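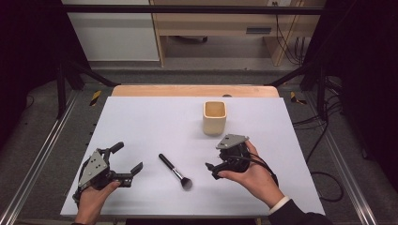

Brush and cup: tabletop storage notes

Wisgate keeps a running gallery on storing small things where they get used. October's entry covers a make-up brush and the cup it is meant to live in. Text by Rhea Macapagal.

The cup is square, slightly tapered and cream-coloured, with an open top. A square cup takes up more room than a round one of the same width, but its corners stop a single handle rolling round the rim. Brushes go in handle down, bristles up. A dense domed head stored the other way will splay within a month.

The white board protects the wood and shows up loose powder. Wipe it with a damp cloth -- no solvent -- and leave it for 30 minutes before putting anything back.

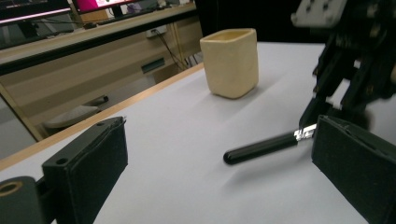
Photo: Ieva Zariņš / Wisgate

Cup near the far edge, glossy black handle lying on the white surface. The silver metal is the part to keep dry, as water gets in there and loosens the glue. Wash the bristles only, head down, and dry the brush flat before it goes back in the cup.

A cup 3 inches across is wide enough for most sets. Long-handled brushes tip a light one over; a layer of clean sand in the bottom cures that.

Next entry: drawer dividers, with measurements from the Fistwood flat.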